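Chapter 7
Who Looks After It on Monday Morning? Handing a System Over

Let me start with a confession. For the first few years of my working life I thought a project ended when the software went live. We had cake, somebody made a speech, and I went off to the next thing feeling very pleased with myself. What happened to the people who had to keep the old thing running after I'd gone, I couldn't have told you, and I'm sorry to say I never asked.

Then I got moved to a support team (my own fault, I'd complained about being bored) and found myself on the other side of the fence. My first week there, I was given a stock control system called Tromar. It had been built by a team upstairs who had already been split up and sent elsewhere. The handover was a folder with 13 documents in it. Four were drafts of the same document. One was a seating plan.

I learned a lot from Tromar, mostly at night.

This chapter is about handover: the stretch of work between "we've built it" and "other people can run it without ringing us up". It gets very little room in most project plans. When Ya-wen Hsieh and I were putting together the first notes for this course, we went back through our old plans to see how many days we'd set aside for it, and the usual answer was two. Two days, at the very end, when everybody is tired and half the team has already been promised to another manager!

You'll meet three systems in the pages that follow. Tromar you know already. Rakano is a booking system for a chain of sports centres, and its handover went well, so I've used it whenever I want to show you something done properly. Truneo is a payroll system, and it's a bit of both. I worked on all of them in one way or another, so where I'm rude about a decision, there's a fair chance it was mine.

Before you read on, have a go at this. Think of some system you use every week, at college or at work, and write down who you would contact if it stopped. Then write down who that person would contact. Keep going until you get stuck. Most of my students get stuck at the second name, and Janaka Barua, who teaches the evening group, tells me his lot do no better. Keep your list, as we'll come back to it in section 7.4.

A few words you'll need. By the build team I mean the people who made the system, whether they wrote it from scratch or set up something bought in. The run team are the people who keep it going afterwards. A runbook is the set of written steps the run team follows, both for everyday jobs and for when things go wrong. Early-life support is the period just after go-live when both teams are around and share the work. Different firms have different names for all of these, and you'll pick up the local ones quickly enough.

The point I'd most like you to carry into section 7.1 is that a handover is made of knowledge far more than paper. When we moved Truneo across, the runbook was lovely. Csenge Bíró wrote it, and she writes beautifully clear instructions. But it told you to restart the overnight job if it failed, and it left out that you had to check first whether the bank file had already gone. Csenge knew that. She knew it so well that it never crossed her mind to put it down. The first time the job failed without her, the run team did precisely what the page said, and 2994 people were paid twice.

(They were very nice about giving it back. Mostly.)

So how do you get at the things people know without knowing they know them? On Rakano, Nnamdi Akpan had the run team do the work while the build team sat beside them with their hands in their laps. Every question that came up went on a list, and the list went into the runbook. It took 20 working days and there was a good deal of grumbling over the cost. I grumbled too. I've since copied the method on every project I've had any say in, and section 7.2 takes you through it step by step, with the question list from the second week printed in full.

Section 7.3 deals with early-life support and how to tell when it's time to stop, and 7.4 covers contacts, rotas and who gets woken up.

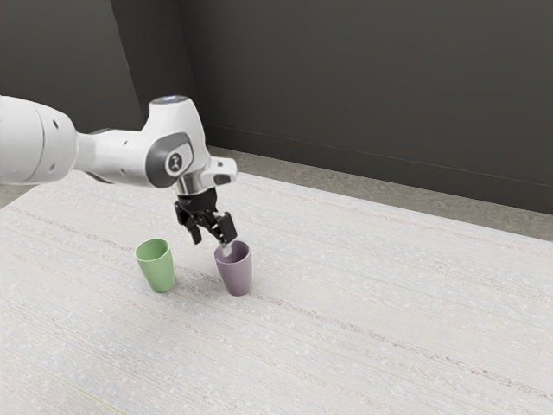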